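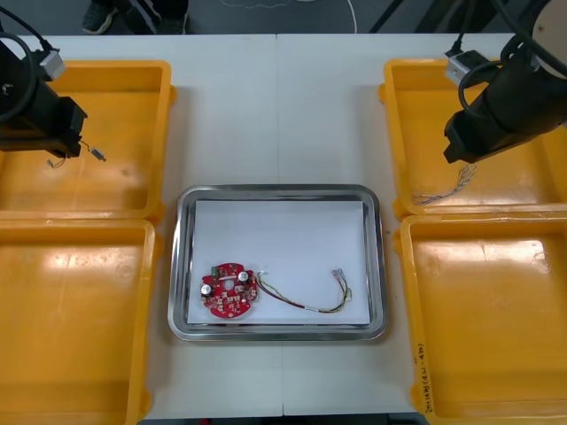
Section 4. Showing the arms a sorting task

OK, so by now you've bolted both arms down, run the homing routine from Section 3, and the Roltow software sees a left arm and a right arm with a green mark next to each name. If it only sees one, go back. I mean it! I tried to teach a two-arm task with one arm missing from the list and spent a whole afternoon recording half a job.

What we're doing in this section is teaching by remote control. You hold the two hand controllers, the arms follow you, and Roltow writes down everything the joints and the grippers do. Each time through the task is called a run. You collect a pile of runs, you throw out the bad ones, and the rest go to training (Section 6, which Li-hua Leung wrote, and she's a lot more patient than I am).

The task I use all through this guide is clearing small electronic parts out of a steel tray and into yellow bins. Boards, leads, that kind of thing. You can use other parts, but please do your first set with something you don't mind dropping, and make sure nothing on it is plugged in or charged.

4.1 Setting the table

1. Put the steel tray in the middle of the table, between the left bins and the right bins. Get it square with the table edge if you can. I do it by eye.

2. Lay a sheet of plain white paper in the tray. It cuts the glare from the metal and it gives the fingertips a bit of grip when they touch down. Swap it when it gets creased.

3. Set the bins left and right, and check that each gripper can reach the floor of its own upper bin without the elbow locking out. Move the bin, not the arm base.

4. Mark where everything sits with a soft pencil, right on the tabletop. Tape edges catch on the bins, so I gave up on tape.

5. Look at the cables. Follow each one with your hand from the gripper back to the arm and make sure there's enough slack for a full wrist turn.

Note: if your bins came with old writing on them, leave it or clean it off, but do one or the other before the first run and then stick with it. Wayne Catterall scrubbed his halfway through a set and had to start over, and he's still a little sore at me for not putting this in the last version. So there you go, Wayne.

4.2 Your first run

1. Pick up both controllers and hold them at rest, elbows in, before you press anything.

2. Press the clutch on the left one, then the right. The arms are live now and will follow your hands.

3. Move both hands in a slow circle. If an arm goes the opposite way from your hand, let go of the clutch and flip the "mirror" setting for that side.

4. Say out loud what you're about to do. (Yesenia Tlapale taught me this one and I thought it was silly, and now I can't record without it.) "Left hand takes the board, left bin." If you can't say it in one breath, the run is too long.

5. Press Record and wait for the beep.

6. Come down on the part from straight above, stop, close the gripper, stop again, and lift. Those little stops feel clumsy but they make it much easier to find the grasp later on.
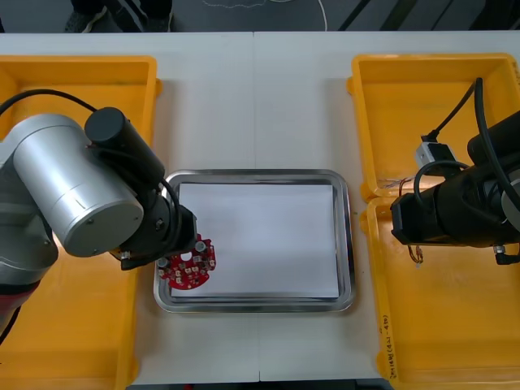 7. Once the part is up, keep it level and carry it over the rim with plenty of height. Go slower than you want to. A round board held by its edge can swing or slip if you whip it sideways, and then the run is no good to anybody.

8. Lower it over the bin until it's close to the floor, open the gripper, and back straight out.

9. Bring both arms home and press Record again to stop. Type a short name, or let Roltow number it for you.

Caution: never reach into the tray while a clutch is down. Let go of both clutches, check that the status light on screen has gone gray, and then put your hand in. If you're working with a partner, the person holding the controllers is the one who says "clear," every time.

Caution: if a loose lead gets wrapped around a fingertip, don't shake the arm to get rid of it. Stop, release, and pick it off by hand.

4.3 Leads and wire bundles

Boards are the easy part, really. Wires are where you'll lose your temper. They bend, they spring back, and the loose ends fan out and snag on whatever's nearby.

What works for me is to grab a lead near its middle and lift until the ends are well clear of the rim. Then travel. If it's a coiled one, go for the spot where a few loops lie together and squeeze gently (grip force 18 in the settings; the factory value is 40, and that's too much for thin wire, in my opinion). A lead attached to a board should travel with the board. Don't tug on it to see if it comes off!

Mix up your starting positions, too. Turn the part, slide it to another corner, drop it on the paper and leave it however it lands. My early sets all had the part in the same spot, and the arms learned that spot beautifully and were hopeless anywhere else.

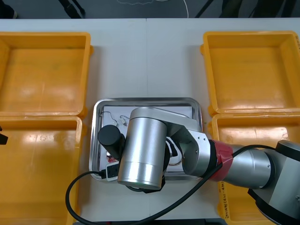
Do I have to use both arms in every run?
Use whichever arm is closer to the part and park the other one out of the way. Roltow still records the parked arm, so put it in the same resting pose each time and keep your hand off that clutch.

4.4 Keeping and tossing runs

After every 4 runs I stop and play them back at double speed. It takes a minute and it saves you from a long streak of the same mistake. Toss a run if:

- the part was dropped and picked up again
- an arm bumped the tray hard enough to move it off the pencil marks
- you forgot to stop recording and went for coffee
- a hand or sleeve got in among the parts

A wobbly run where the part still ends up in the right bin is fine. Keep it. I used to toss those as well, and Li-hua talked me out of it.

For a single kind of part, I aim for 400 good runs spread over several sessions. Take breaks. Your wrists will tell you when, and tired runs look tired on playback.

When you're done, choose Session, then Close and Save, and wait for the bar to fill before you power down the arms. The left one sags a little when the power goes, so park it high.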